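Resgate Memorial Chapel and Cemetery
Pre-Service Safety Inspection — Checklist with Comments
Working copy, September

Scope

The checklist covers the chapel, the visitation rooms, the reception kitchen, the vehicle bay and the burial grounds. The preparation room is inspected under its own form and is left out of this one. Items are marked OK, FIX, or HOLD. HOLD means the area is not used for a service until the item is cleared and initialed.

Inspection begins at 7:00 a.m. when a service is scheduled before noon. Otherwise it may be done the evening before, except for Section 4, which is always done the same day.

Section 1. Entrances and parking

1.1 Main doors open fully and hold open. OK.
1.2 Ramp handrail tight at both ends. FIX.
Comment: Lower bracket turns by hand. The anchor has pulled out of the masonry and a longer screw will not hold in the old hole. Drill new.
1.3 Ramp surface free of leaves and standing water. OK.
1.4 Accessible spaces clear of procession vehicles. OK.
Comment: Drivers from outside firms continue to line up across the striped aisle. The cone goes out before the first car arrives.
1.5 Exterior lights on at dusk. OK.
1.6 Door mats flat, no curled corners. FIX.
Comment: Side entrance mat replaced in the spring and already curling. Remove it until a heavier one is in.

Section 2. Chapel and visitation rooms

2.1 Exit signs lit, battery test passed. OK.
2.2 Aisle width clear with all chairs set. OK.
Comment: The posted seating plan is the limit. Families sometimes ask for extra rows on the day. Extra chairs go in the overflow room with the speaker turned on, and are not to be set in the center aisle or behind the last pew.
2.3 Casket carriage wheels lock. HOLD, Visitation Room B only.
Comment: The Cornari carriage drifts with both rear locks engaged. Tested with the weighted board on the flat floor, and it moved 2 inches. Tagged and parked in the vehicle bay. Use the older carriage in Room B.
2.4 Carriage skirt clear of wheels. OK.
2.5 Flower stands stable when loaded. FIX.
Comment: Tripod stands with a missing rubber foot are to be pulled. Standing sprays delivered on their own wire easels should be tied back to the wall rail if taller than the casket lid.
2.6 Candles in glass, no drapery or ribbon within arm's reach. OK.
2.7 Memorial table cords taped or covered. OK.
Comment: The slideshow screen draws from the floor outlet. No extension cord across the aisle, even under a runner.
2.8 Lectern microphone cable secured. OK.
2.9 Fire extinguishers charged, tag current. OK.

Section 3. Reception kitchen and family room

3.1 Countertop outlets trip and reset. OK.
3.2 Coffee urn cord undamaged, urn set back from counter edge. FIX.
Comment: Urn was placed at the front edge again, with the spigot over the floor. Mark the position on the counter with tape.
3.3 Refrigerator at or below 40 degrees. OK.
Comment: Read from the thermometer inside, after the door has been shut for at least fifteen minutes. The dial on the front is not a reading.
3.4 Food brought by families labeled with name and time received. FIX.
Comment: Covered dishes with no time on them cannot be served. Staff should write the label when taking the dish at the door — asking for it later, during the meal, does not work. 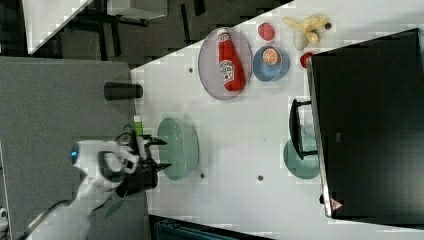
3.5 Hot dishes held hot, cold dishes held on ice. OK.
Comment: Anything out for more than two hours is discarded and not sent home. The person in charge of the reception should be told this before the meal starts, so that it does not have to be explained to a grieving family at the end of it.
3.6 Floor dry, wet floor sign available. OK.
3.7 Folding table legs latched. OK.
Comment: Check every leg by hand. The brace can look straight with the ring not dropped.
3.8 Cleaning products locked. FIX.
Comment: Cabinet lock works but the key is kept in it. Key moves to the office hook.
3.9 First aid kit complete. FIX.
Comment: Short on gauze and cold packs. Eye wash is past date.

Section 4. Grave site

4.1 Plot number verified against the order and the map by two people. OK, Plot 711.
Comment: Both people read the number off the adjoining markers, independently. Reading it from the work order twice is one check.
4.2 Neighboring monuments tested by hand before digging. FIX.
Comment: The upright to the north rocks on its base. Braced for the service. The monument owner of record must be notified by letter before any resetting.
4.3 Excavation walls sound, no cracking or slumping at the lip. OK.
Comment: Clay is dry on the top layer and holding. If rain falls between digging and the service, this item is repeated and the earlier mark is void.
4.4 Open grave covered and barricaded whenever unattended. OK.
4.5 Planking extends past the opening on both long sides. OK.
4.6 Lowering device frame level, straps even, brake tested. OK with comment.
Comment: The Stergiou device was tested with load and without. Brake holds. The left strap shows fuzzing along one edge near the roller. It is inside the maker's wear limit but should be looked at again before the next use and written up either way. Do not trim the loose fibers.
4.7 Artificial turf flat, edges pinned, no fold at the foot end. FIX.
Comment: Turf was laid over the frame handle, which leaves a raised spot where pallbearers step. Move the handle side away from the approach.
4.8 Approach path from hearse to grave walked by staff. OK.
Comment: The path is about 23 yards with one change in slope. Pallbearers are to be told about the slope at the hearse. They will not hear it once they are carrying.
4.9 Tent stakes driven and flagged. OK.
Comment: In wind, take the tent down. Adding weight to the legs is not an acceptable substitute on this ground.
4.10 Seating on firm ground, front row set back from planking. OK.

Section 5. Vehicles and equipment

5.1 Hearse rollers and bier pins in place. OK.
5.2 Rear door strut holds. FIX.
Comment: Sags when cold. Part ordered through Gukine; one person holds the door until it is fitted.
5.3 Procession flags and magnets counted out and in. OK.
5.4 Backhoe alarm sounds in reverse. OK.
5.5 Backhoe parked out of sight line, bucket on the ground, key removed. OK.
5.6 Vehicle bay exhaust fan runs. OK.
Comment: Noisy bearing. Run it anyway when an engine is on.

Open items carried forward

1.2 Handrail anchor — before next service
1.6 Side entrance mat
2.3 Cornari carriage, out of use until repaired
2.5 Rubber feet for tripod stands
3.2 Tape mark for urn
3.4 Labels and marker to be kept at the door
3.8 Cabinet key
3.9 First aid restock, eye wash
4.2 Letter to monument owner
4.6 Strap recheck
4.7 Turf and handle position
5.2 Strut

Items carried forward twice become HOLD on the third inspection, regardless of how they were first marked. The completed form is filed in the office with the service folder. A copy of Section 4 stays with the grounds crew.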